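## 3. Teaching the first grab

Okay, arms are powered and you've done the zero check from section 2. Now comes the fun part — you get to show Bundska what you want by moving the leader arms yourself, and it copies you and remembers!

1. Clear the table of anything you don't want bumped.
2. Hold both leader handles loosely and press the pedal once. A beep means it's recording.
3. Bring one hand in over the part, slowly, and stop short of touching.
4. Close, lift a little, set it back down, then press the pedal again.

**Caution:** keep your own hands off the table while the pedal light is green. Gonzalo Calvo forgot once and got a good pinch.

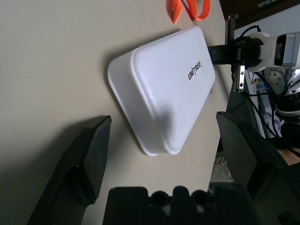 Speed is what trips up most new people, and I was the worst of them. My first takes at Zastville were all jerks and swoops, and Soon-im Sun made me throw out every one (she was right, sadly). Pick something with a smooth lid and rounded corners, like the white UNITREE box, and you'll learn fast — come at it too quickly and it can skate off before the fingers close. When it's lying at a diagonal, turn the wrist to match before you go down.

**Note:** if a take goes bad, hold the pedal for three seconds to drop it. Good takes save to the Manzano folder by themselves. Error 289 means the pedal cable has come loose, so push it back in and go again from step 2.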